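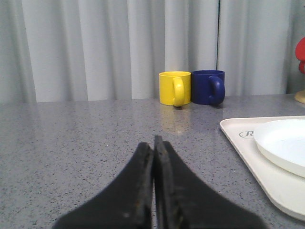

SALT ROOM AND WARM-WATER SOUND BATHS COME TO SILLPORT

The old ferry office on Preneck Street has a new life! Drilus, the small relaxation center that started out in a single room over a bakery, has opened its second location in Sillport, and this one has a salt room, two float pools and a warm-water pool where visitors lie back and listen to music played under the surface.

Siham Shawky, who runs the new center, spent years giving foot and hand massages before she tried a sound bath herself. "I came out of the water humming," she says. "I didn't even know I was doing it until my sister told me to stop." She has wanted to offer the same thing closer to home ever since, and her delight in the place is catching — she showed visitors the pump room on opening night with as much pride as the pools.

The salt room is the part most people ask about first. Its walls are lined with 3716 blocks of pink and white salt, each one set by hand, and a low amber light runs behind them. Guests sit in reclining chairs for a session while a fine, dry salt mist is blown into the air. The idea goes back to the salt mines of Eastern Europe, where people have gone to sit and breathe for a very long time. Drilus presents it as a restful hour and makes no medical claims for it, and anyone with asthma or another breathing problem is asked to check with a doctor before booking.

Next door is the sound pool, kept just under body temperature. Markos Gavalas built the underwater speakers and also recorded much of the music, including a long piece for bowed cymbals and bass flute called Kokkinos. It is slow, odd and lovely, and with your ears under the water it seems to come from inside your own chest. Six people can float at a time, held up by foam noodles and a neck pillow (you do not need to know how to swim, the water is only chest deep).

Work on the building began in August and ran a little over, mostly on account of the floor, which had to be strengthened to carry the pools. The wait hasn't put anyone off. Drilus has signed up 237 members already, and the first week of evening floats is full.

Members get a light meal after their session if they want one, served in the front room with the big windows looking over the harbor. Soup, flatbread and mint tea were on the menu at the opening, and people stayed on talking until well after closing time.
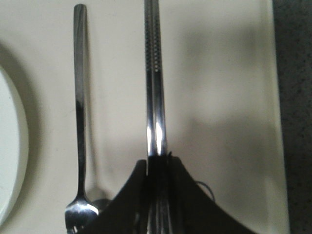 How long does a salt room session last, and do I have to change clothes?

Each session is 60 minutes, and you can wear whatever you came in, apart from shoes — clean socks are provided at the door.

Evening floats for next month can be booked at the front desk or by phone. Gavalas will also give a free talk on how sound travels in water, with a chance to try the speakers afterward.

Contact Drilus Sillport: front desk, ext. 765 | © Drilus | Back to top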